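Accept all cookies to see embedded content. Manage preferences

Review: Hidolard laundry kit for a two-arm robot, after some 100 loads

I look after the laundry cell at the Stiltdale flat. It is a two-arm robot, a top-loading washing machine and a basket, set up in an ordinary utility corner beside a sink. In June we bought the Hidolard kit to replace the set-up notes and finger pads we had been making ourselves. The kit comes with replacement pads, cable ties, a torque driver and a printed guide of 19 pages.

The guide starts with where to put things, and that part is good. It has you place the basket to the right of the machine and close to the cabinet, then check that each arm can reach its own side without crossing the other. We also keep towels over the front and right-hand edges of the washer, which the guide suggests for protecting the casing.
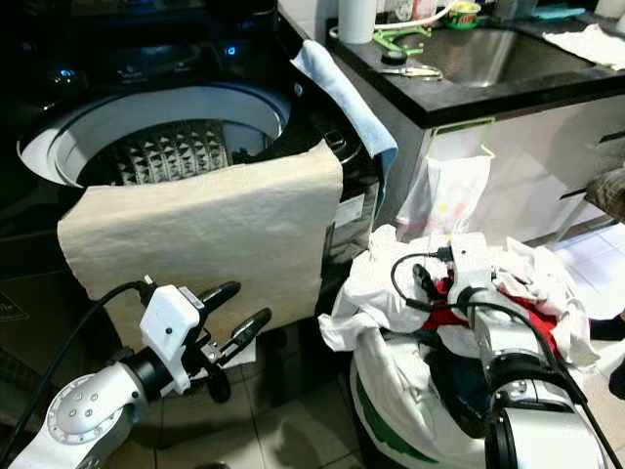 Cable routing took us longest. The ties supplied are a bit short, and if you pull them tight at the wrist the cable has no slack when the gripper turns. I ended up using two joined together at each wrist. Zlatko Kneževič, who shares the upkeep with me, left a bigger loop on his side and has had no snags from it. The guide gives this a single paragraph and it deserves a page.

The reach check is done with the lid up and the basket full. You jog each arm by hand control, slowly, and someone stays within reach of the stop button the whole time. Ours needed the basket moving a few centimetres towards the sink before the right arm could get to the bottom of the pile. 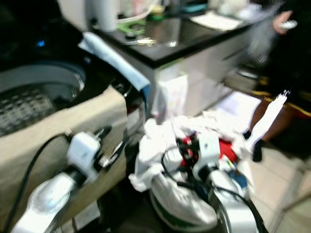

Pads and daily care

The pads push on and are held by one small screw. Changing a pair takes three minutes. They grip cotton well and thin synthetics less well. I wipe them down in the morning and look for lint in the finger linkage, where it collects faster than you would expect. Our first set lasted 301 picks before one corner lifted - a poor result - but the replacements Georgiev sent from their Clinitham counter have been fine so far.

The torque driver is decent. The handle is too smooth for damp hands, so I put tape round it.
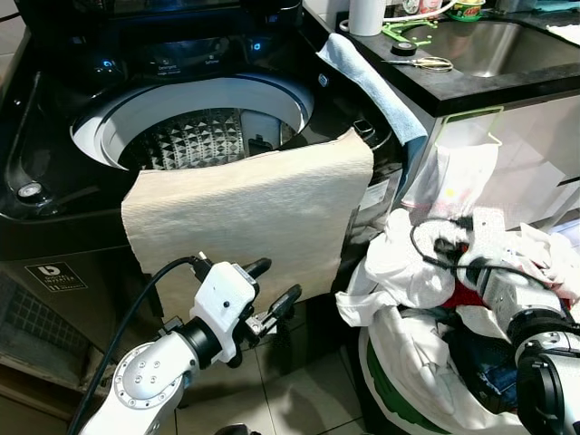 Do you need to recalibrate the arms after changing the pads?

Only if the new pads are a different thickness from the old ones. With a like-for-like swap I run the open and close test, try one towel and carry on.

Vasilis Janevski fitted the same kit to a second cell and had it working in an afternoon, with the same complaint about the ties. I would buy it again for the pads and the placement pages. Get longer cable ties separately.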